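Juteo publishes upkeep schedule and repair kit for its Akoden desktop arm

16/05/2022

Juteo today released a maintenance schedule and a matching repair kit for the Akoden, its 3D-printed desktop robot arm. Both are meant for owners who built the arm themselves and now run it most days.

The schedule replaces the short checklist that shipped with the first build guide. It is based on a bench trial that started in March, in which arms repeated one pick-and-place job until something needed attention. The first checks are now set at 100 cycles, when screws in new printed parts tend to settle. A full inspection follows every 2,000 cycles, and the gripper servo should be replaced at 3,000.

"Most of the support mail we get is about an arm that worked well for a month and then began missing its target," said Yu-na Noh, who leads hardware support at Juteo. "In most cases the motors are fine. A horn screw has backed out, or a cable is pulling on the wrist."
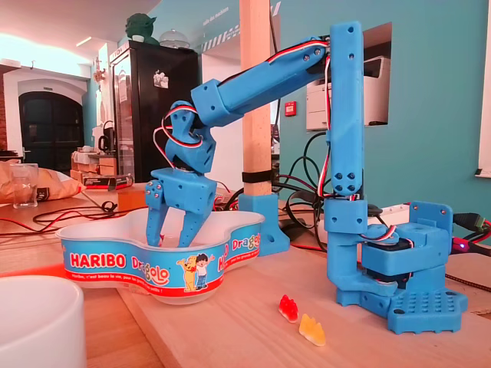

Cable routing takes up the longest section of the new schedule. Owners are asked to move each joint by hand through its full range with the power off and watch for any wire that goes tight. The wrist comes first. With the arm reaching down into a bowl of candy, the servo wires loop along the forearm and around the wrist, and that slack has to be there at the lowest point of the reach as well as at rest. A second bundle runs down the vertical segment to the base and should be checked for rubbing against the printed edges. Ties should be snug enough to hold the wires and loose enough to let them slide.

After any wire or servo has been changed, the arm must be calibrated again. The procedure takes 8 minutes and is done from the Irnis setup program. Skipping it will leave the gripper closing off center, and the servo may overheat.

The repair kit contains one replacement servo, a set of horn screws, cable ties, two extension leads and a pair of printed gripper fingers. It is packed and shipped by Akbulut, which also stocks single parts. Print files for the fingers and brackets remain free to download.

"We wanted people to be able to fix a wrist on the kitchen table with one screwdriver," said Elif Naz Işık, who wrote the schedule. "If a step needed a special tool, we changed the step."

The schedule applies to all versions of the Akoden. Owners who have lost track of their cycle count should begin with the full inspection and start the log from zero.

Media contact: Juteo press office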